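Ustbridge gripper software learns where the table stops

December 18, 2018

A small software firm in Ustbridge has released a planning tool that lets a robot gripper work close to the edge of a table without treating the drop beyond it as more table. Anyone who owns a toddler or a cat will understand why this took a while.

The tool, called Plundia, comes from Bratell, which has spent 14 months on it. It sits between the camera and the arm's existing controller and does one job. It works out where the flat surface ends, marks which part of each finger is over the surface and which part is over nothing, and passes the planner a path that takes both facts into account.

Earlier versions of the firm's planner dealt with edges by keeping well clear of them. A margin was set by hand for every table, and anything that had strayed into it was left for a person to pick up. Customers complained that the margin was large and that things, being things, tended to end up in it.

"We had a very safe robot that ignored a good part of the table," said Saodah Nasution, who leads the planning work. "It never hit an edge in its life. You can say the same of a robot in a box."

The first attempt at a fix looked for a straight line in the camera's view and called that the edge. Wood grain was fine with this arrangement and supplied straight lines by the dozen. So did cables, floor tape and, on one memorable afternoon, the shadow of a window blind. The present version leans on depth as well as colour, and checks the answer over several moments before it believes itself.
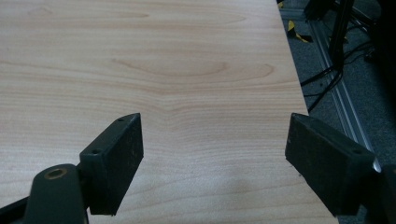
The gripper's own view at the table edge, with the right finger reaching out past the wood and the left one still over it.

Carpet gave more trouble than expected. A speckled grey floor gives patchy depth readings in poor light, and the software was inclined to fill the patches with whatever was nearby, usually table. Bratell now has it mark such areas as unknown and plan as though there is nothing there to lean on. Nasution describes this as teaching the program to shrug.

In the firm's last round of tests the planner was given 393 edge grasps. It refused 18 of them and got 11 wrong, mostly by closing the fingers a little too low on thin objects. The refusals are logged with a reason, and the reasons have lately been rewritten in plain English after a customer asked what "E_SUPPORT_NULL" wanted from him.

Irén Lakatos, who runs the test benches at Alvarado and has had an early copy since the spring, is pleased with it on the whole. She would like the edge check to run faster — the arm pauses before each reach, long enough for visitors to ask if it has crashed — and she would like round tables to be supported. At present Plundia handles straight edges only, and treats a curve as a great many short tables with strong opinions.

A version with a shorter pause is promised for January. Round tables are on the list, Bratell says, and declines to say how far down. Existing users of the planner get the new module at no charge, and can switch the old margin back on in the settings if they miss it.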